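Rangement
Petits objets du quotidien : comment organiser une boîte en carton sans que tout se mélange ?

Posté par Jitness le 11/11/2024

Bonjour à tous,

Je vis dans un studio avec un canapé-lit et très peu de meubles. Pas de table de nuit, pas de commode, une seule étagère qui est déjà pleine de livres. Tout ce qui est petit finit donc sur le canapé ou dessous : les chargeurs, les médicaments, le maquillage, les écouteurs, les câbles. Le soir, quand je déplie le lit, je passe un temps fou à tout ramasser, et le matin je ne retrouve rien.

J'ai récupéré un carton brun à couvercle rabattable, assez solide. Posé sur le côté, il fait une petite étagère à deux niveaux. Posé à plat, couvercle ouvert, il fait un bac. J'ai essayé les deux et aucun des deux ne me convient vraiment.

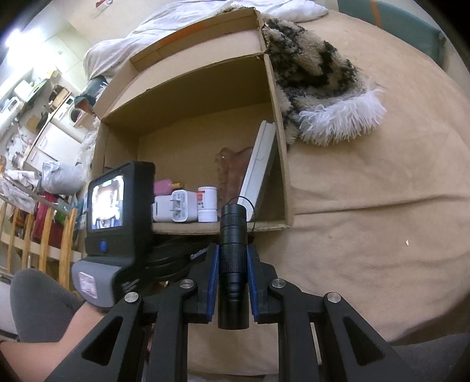 Le problème principal, c'est la profondeur. Quand le carton est couché, tout ce que je mets au fond disparaît derrière le reste, et je dois sortir la première rangée pour atteindre la deuxième. Les chargeurs blancs et le petit flacon de comprimés vont en bas sans difficulté, mais le compartiment du haut est si peu profond que je le laisse vide. Même la lampe de poche, je ne sais pas où la mettre : debout elle tombe, couchée elle roule. Je précise que je ne veux pas acheter de meuble, je déménage en mars. Je peux mettre 10 euros dans des accessoires, pas davantage.

Mes questions, donc : faut-il cloisonner ? Laisser le carton à plat ou sur le côté ? Et est-ce que vous mettez les médicaments avec le reste ou à part ?

Merci d'avance.

Réponse de Druvari

À plat, sans hésiter. Un carton couché sur un matelas ou sur un canapé-lit n'est jamais stable, le tissu s'enfonce et tout finit par glisser vers l'avant. À plat, les quatre côtés retiennent les objets et on voit tout d'en haut.

Pour les cloisons, pas besoin d'acheter quoi que ce soit. Prenez un autre carton, découpez une bande dans la longueur et deux bandes dans la largeur, toutes à la hauteur du bac. Faites une fente à mi-hauteur à chaque croisement, dans la bande longue par le haut, dans les bandes courtes par le bas, et emboîtez. Pas de colle. Si une case est trop petite, on refait une bande et c'est réglé en cinq minutes.

Deux remarques sur la découpe :
– coupez les bandes un ou deux millimètres plus court que la mesure intérieure, le carton ondulé se gondole dès qu'il force ;
– placez les cannelures à la verticale, les bandes tiennent mieux debout.

Ensuite, je range par usage et pas par taille. Chez moi il y a une case pour ce qui se branche, une pour le visage, une pour la pharmacie, et une dernière pour ce qui n'entre nulle part. Celle-là, je la vide une fois par mois. Ce qui sert tous les jours va du côté où l'on s'assoit, le reste de l'autre côté.
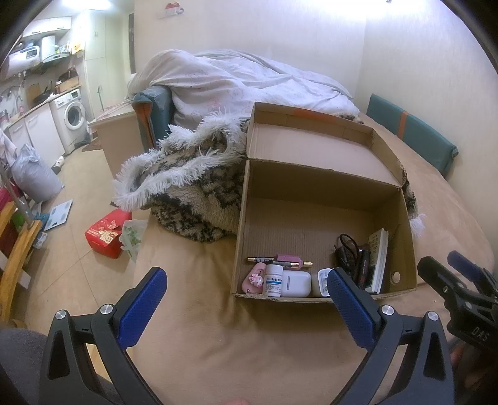

Eluned Watkins n'est pas d'accord sur un point et trouve que les cloisons fixes compliquent les choses quand on doit replier un lit tous les matins. Selon elle, mieux vaut des petites boîtes indépendantes posées dans la grande : un couvercle de boîte à chaussures pour enfant, une boîte de thé, un fond de brique de lait bien lavé. On prend la boîte dont on a besoin, on la pose sur l'accoudoir, on la remet. J'ai fait les deux et je reconnais que sa méthode est plus souple, mais on perd de la place entre les boîtes. À vous de voir selon ce que vous avez sous la main.

Pour les câbles, enroulez-les sur trois doigts et fermez avec une attache de sac de pain ou un élastique. Un câble libre dans un bac attrape tout ce qu'il y a autour. Pour la lampe, couchez-la contre une paroi avec quelque chose de lourd à côté.

Réponse de Matić

Pour les médicaments, à part. Toujours. Une boîte qui ferme, en hauteur si des enfants passent chez vous, et jamais dans la salle de bains à cause de l'humidité. Gardez la notice avec le flacon et regardez la date de péremption tant que vous y êtes. Les produits périmés se rapportent à la pharmacie.

Pour le reste, un carton fait l'affaire.

Réponse de Eltance

J'ai vécu 2 ans dans un studio avec un canapé-lit, je connais le problème. Moi j'ai fini par tout mettre dans un sac accroché derrière la porte. C'est moins joli mais au moins ça ne traîne pas. Par contre les crayons à maquillage se débouchaient au fond du sac, donc pour ça il faut une trousse.

Sinon je ne suis pas sûr qu'un carton tienne jusqu'au mois de mars si vous le déplacez tous les jours. Le mien a lâché à la charnière du couvercle. Un morceau de ruban adhésif en toile, dedans et dehors, et il est reparti.

Commentaire de Jitness

Merci à tous les trois. J'ai mis le carton à plat et j'ai commencé par trier. J'avais trois chargeurs pour le même téléphone, dont un qui ne fonctionne plus, et un tube de crème vide. Rien qu'en enlevant ça, on y voit plus clair.

Les médicaments sont partis dans une boîte à biscuits en métal, sur l'étagère à livres. Pour le maquillage et les écouteurs, j'essaie d'abord les petites boîtes séparées, et si ça bouge trop je découperai des bandes. Druvari, pour les fentes, vous coupez au cutter ou aux ciseaux ?

Commentaire de Druvari

Au cutter, avec une règle en métal et une planche dessous. Faites la fente de la largeur du carton, pas plus, sinon les bandes penchent.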